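Workshop Tips: Getting a Box Shut So It Stays Shut

Most of us tape boxes the way our parents did, and most of us have had one pop open on the stairs. I've been packing and repacking cartons for a robot handling study in Bondasard since January, and I've picked up more about cardboard and tape than I ever expected to want. Plenty of it works just as well on a kitchen floor with a kid sitting on the lid!

Our study is simple to explain. We want to know whether a robot gripper does better with a used carton if it is first taught where the weak places are: open seams, lifted tape, flaps that don't quite meet. So we run the same grasps two ways. In one set the planner treats every carton as a plain solid block. In the other it gets a seam map, which marks any spot where the side gives when pressed. We did 500 grasps in all, over 47 used cartons, and the planner with the seam map dropped far fewer boxes. The difference was biggest on the cartons that had been taped more than once, and those are exactly the ones you and I have stacked in the garage.

Now for the tips.

Press before you tape. Close the flaps and run your thumb along the whole seam. If it dips, the flaps underneath aren't lying flat, or there's an air pocket under them. Fill the hollow with crumpled paper. Tape over a soft spot is only as good as the air below it.

Peel off the old tape if it comes easily. Layers on top of layers look strong, but the new strip is sticking to the old strip, and the old strip may be sticking to dust. If it starts tearing the brown paper away, stop. Leave what's there, rub it down hard with the back of a spoon, and put your new tape far enough out on both sides that it lands on clean cardboard.

Pull the tape straight and keep it low. Wrinkles are little tunnels, and a tunnel is where a strip starts to lift. I hold the roll close to the box and move it slowly, smoothing with my other hand as I go (a folded dish towel is great for this, and easier on the fingers).

Go past the ends. Carry the tape 2 inches down each side. Cartons that were only taped to the edge gave us no end of trouble, and a short strip across each end fixed most of them.

Mind the gaps. If the flaps won't meet, don't force them. A stretched flap wants to go back where it was and it will work at your tape all night. Cut a piece of spare cardboard a bit wider than the gap, slide it underneath, and tape the flaps down to that. Ruaridh Drummond, who built our first seam map, calls these pieces "splints," and now so do I.

Lift from the panels. Put your palms flat on the broad faces, or go underneath. Fingers hooked in a slot between flaps feel secure right up until the cardboard bends. Our planner made the very same mistake over and over in the solid-block runs. It picked the seam because the seam was in the middle, which sounds sensible until the flap folds in.
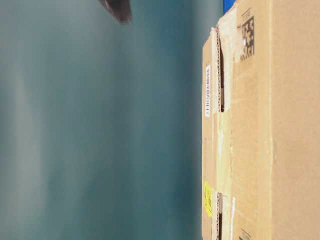

Davina Semple

The seam on a carton like this one is a nice test for the method. The tape runs all the way along it, wrinkled and overlapping, and there are still two open slits with the corrugated edges showing. Between the slits the flaps sit close together. On a seam map, both slits are marked as no-touch areas, the stretch between them gets a caution, and the plain broad panel is left free for a grip. You can do the same thing in your head in two seconds before you pick up a box.

A few smaller things that have helped in our lab and at home:

Keep tape off the barcodes and labels if you're reusing the box for mailing. Shiny creases over a code make it hard to read.

Store flattened cartons standing on edge, somewhere dry. Ours sit behind the door and keep their shape much better than the pile we used to have.

Let a freshly taped box rest for 30 minutes before you carry it anywhere - tape grips better once it has had time to settle. We tried it on a Friday when we were short of cartons, and it's been part of our routine ever since.

Write on the panels, never across the seam. The ink goes with the flap when you cut it open.

Next we're moving on to cartons with damp corners, in the same two-way setup, and I can't wait. If you have a trick for saving a soggy box, send it in - I'll happily try it on our worst ones and put the result on this page.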